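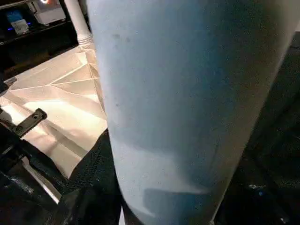
Natgate Household Tasks Project
Progress report to the Studia Fund
8/9/21

Thank you, first of all, for your patience with the lateness of this one. We had meant to write in the winter, when the arm was away being repaired, and then it came back and we all got rather absorbed in using it again. You asked us last time to say less about the software and more about whether the thing can do a chore yet, so I will try to keep to that (and please ring if I wander).

The short answer is that it can do parts of chores. Picking up a single item from a clear surface and putting it somewhere else is now fairly dependable. Over this period we logged 605 attempts at pick-and-place with ordinary household goods, and 500 of them ended with the item where we wanted it and standing the right way up. We were very pleased with that! In January we couldn't have filled a page with good runs.

Tidying is another matter. A real bench or shelf has soft things and hard things pushed up against one another, and the arm still finds this terribly confusing. A smooth, plain-coloured cylinder is a good example. You or I would wrap a hand around it without a thought. The wrist camera, once it is close, sees mostly one big stretch of blue with very little on it to judge distance by, and if there is crumpled white material on one side and black fabric below it, the software has to work out which edges belong to the thing it is after. Creases are a particular nuisance, as under a strong light they look to the system like a great many small objects with corners.

Lighting has taken up more of our time than we budgeted for. We had been working under even overhead lights, which flattered our results, and your reviewer was quite right to say that no one's laundry or stockroom looks like that. We now run part of every session with one strong light to the side and the rest of the room left dark. Success dropped when we made the change and has been creeping back since. I would sooner report the lower figure, and the one above includes those sessions.

The Wetia gripper fingers have held up well. We are on our second set of pads, and the black housing has a few scuffs but nothing that affects the grip. The Zwane planning software is a bit more of a mixed story. It is careful, which we like, but it is slow, and a simple move that takes a person a moment can take the arm 90 seconds once it starts second-guessing itself. For night-time restocking in a shop that may not matter much. In a kitchen, with someone waiting for the bench, it would drive you up the wall.

Cloth remains the hardest thing we do. The arm can pinch a piece of fabric and lift it, and it can drop it in a tub. Folding is beyond it for now, and I don't want to give the Fund the impression that it is just around the corner. We have moved folding out of this year's program and put the hours into clearing around soft items, where we think there is something useful to be had sooner.

On money, we are within budget apart from the repair, and the freight on that was dearer than the work itself. We would like to move the unspent travel line across to cover it, if you are agreeable. Nothing else needs to shift.

For the coming period we have 4 jobs planned: clearing a cluttered shelf, emptying a shopping bag, putting bottles away by size, and sorting hard items from soft ones in the same tub. The shopping bag is the one I am least sure of. You would be most welcome to come out to Natgate and watch, and we will put the kettle on ourselves, as the arm is not to be trusted with it.

With warm thanks from all of us,
The Natgate project team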